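**Avaliação por célula em tarefas de recolha de lixo: faz sentido?**

**dmaddocks** – 14/05/2020

Estamos a fechar o protocolo de avaliação da política bimanual (braço esquerdo segura o balde, braço direito apanha). O chão é dividido em células com fita transparente e a taxa de sucesso é calculada por célula, com 200 episódios no total. Nas células próximas da base falham 6% das preensões; nas do fundo, 37%. A minha leitura é que o erro vem da estimativa de profundidade. Alguém usa outra normalização?
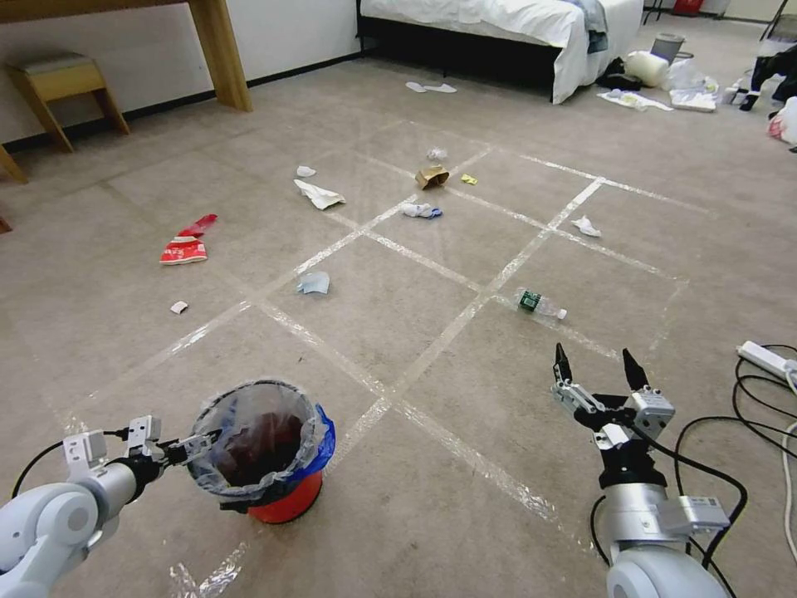 *Distribuição inicial de um episódio: balde na garra esquerda, garra direita aberta junto à garrafa.*

A política não recebe as coordenadas da grelha. A fita serve só para repor os objetos e para a anotação.

**sitden_lab**

Não recebe as coordenadas, mas vê a fita. Tem reflexo, e a garrafa está em cima de uma linha. Com 200 episódios no mesmo chão, eu não excluía que a rede use as linhas como referência métrica. Já testaram sem fita?

**bpowell**

Concordo com a objeção. Acrescento outra: a taxa por célula mistura distância e tipo de objeto. Uma meia e um copo de cartão não têm a mesma dificuldade. Sem aleatorizar o objeto por célula, os 37% não dizem nada sobre profundidade.

**dmaddocks**

A classe foi aleatorizada, a orientação não. Sem fita temos cerca de 30 episódios, com resultado semelhante nas células próximas. Nas do fundo a amostra é curta.

**jenkins**

Discordo da Branwen num ponto. Se a classe foi aleatorizada, a comparação entre células mantém-se, com mais variância. O que falta é o intervalo de confiança.

**bpowell**

Mantém-se em média. Para papel amarrotado a orientação importa pouco, para a garrafa deitada importa muito. Separem pelo menos rígidos e deformáveis.

**dmaddocks**

Certo. Vou separar as duas classes e repetir as células do fundo sem fita. Coloco a tabela neste tópico em setembro.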